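We use cookies to improve your visit. Accept | Manage settings

Siv Magnusson has spent nine years on the refugee transport that left Plesen in March 1945 and never arrived. The list she works from holds 347 names. "I have found what happened to 305 of them," she says. "The rest were last seen at the station."

Much of her material comes from the Strömberg papers, bundles of letters opened to researchers only recently. She reads them slowly, often twice. "The clerks spelled every name differently. You learn to try them all."

She wants the state archive to release its prison registers. Two requests have been refused. 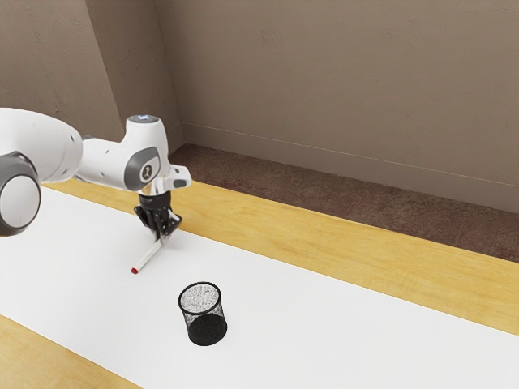
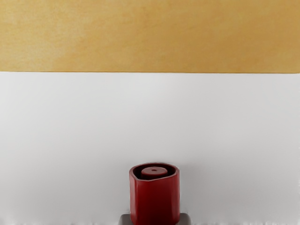 Kerstin Skjelbred thinks the registers may hold less than is hoped, and that the families should be told so before a third request goes in.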